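To: members list
Subject: Re: Open day at the Durkach counter - was it worth the drive?
Date: April 26, 2018

Mwangi Mfinanga wrote:

> Did anyone from the list make it to the Gretisex open day? I had it on
> my calendar from January on and then the car had other ideas. I'd like
> to know whether they showed anything running, or whether it was slides
> and a cookie again. Also, did anyone get a price out of them? The
> flyer said "affordable," a word I have learned to fear.
>
> Mwangi

Mwangi,

I went, and you missed a decent cookie. The slides were short by Gretisex standards, meaning I only checked my watch twice. After that they let us stand near the counter, where the people doing the talking were people who sell drinks for a living. A big improvement.

For anyone who skipped the flyer: Gretisex wants to automate the back half of a small drinks counter. Durkach is the tea place that agreed to be the test site. The Brandisitz arm does the lifting, and the software on top is from Lumbantobing, who sent two people in matching fleeces. The plan is that the arm learns each job from the way the staff do it now, so half the afternoon was cup handling by human hands, at human speed, with the rest of us trying not to lean on anything.

My notes, in the order I scribbled them:

1. Cups are harder than drinks. I expected the trouble to be with pouring. The Lumbantobing folks spent most of their time on paper cups, which are light, squash if you look at them wrong, and like to travel in pairs. At Durkach they're kept upside down, so whatever picks one up has to get hold of it base up. A person wraps both hands around it and thinks about lunch. The arm has to have an opinion about every finger it hasn't got. 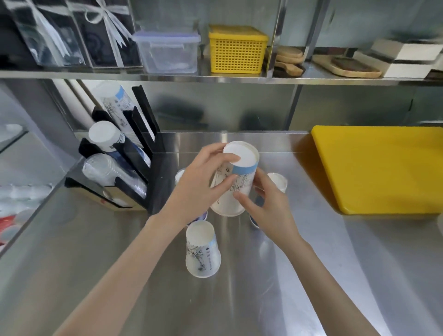

2. The dispenser is the real customer. Durkach has more than one kind of cup, paper and clear plastic, and somebody has to load them. I asked if the arm would do the loading too. The answer was "phase two," delivered while looking at the floor. Until then a person feeds the dispenser so that the robot can be spared the effort. I have had managers like that.

The manager at Durkach was good on this point. She said she doesn't much care who hands over the cup as long as there's one there when she reaches for it, and that any machine going on her counter has to put up with the shelf over it, because the shelf is staying. The fleeces wrote that down. I got the feeling it was news.
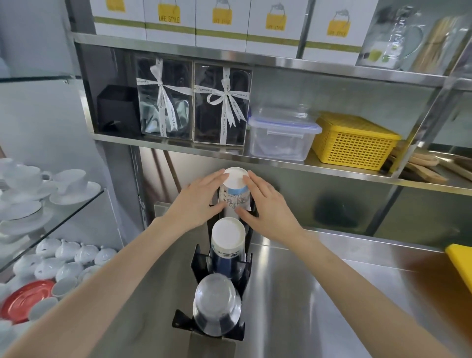
Both hands on the top cup at the dispenser.

3. The arm did run, yes. I saw 3 cycles. Two were fine. On the other one it closed very gently on two cups at once and carried them off together with great dignity. They have a log of 2,715 practice picks from their own shop, of which 2,195 were counted as clean. I asked what happened to the rest and was told they were "informative."

4. Price. I pushed, on your behalf and with your name attached. The figure I got was $3,000 a month for the whole setup, service included, cups not included. Whether that's affordable depends on how much tea you sell. The manager laughed, but she did ask for it in writing.

They say they'll do another one once the loading part works. If you go, park behind the building, and don't take the seat by the door unless you enjoy being introduced to everyone who comes in. I have a paper copy of the handout and can scan it if anyone wants it. Most of it is a picture of the arm with nothing in it.

Does anybody here have a Brandisitz arm in daily use? I'd like to hear how the grip pads hold up after a few months, and I'd prefer to hear it from someone not wearing a fleece.

Cheers,
R.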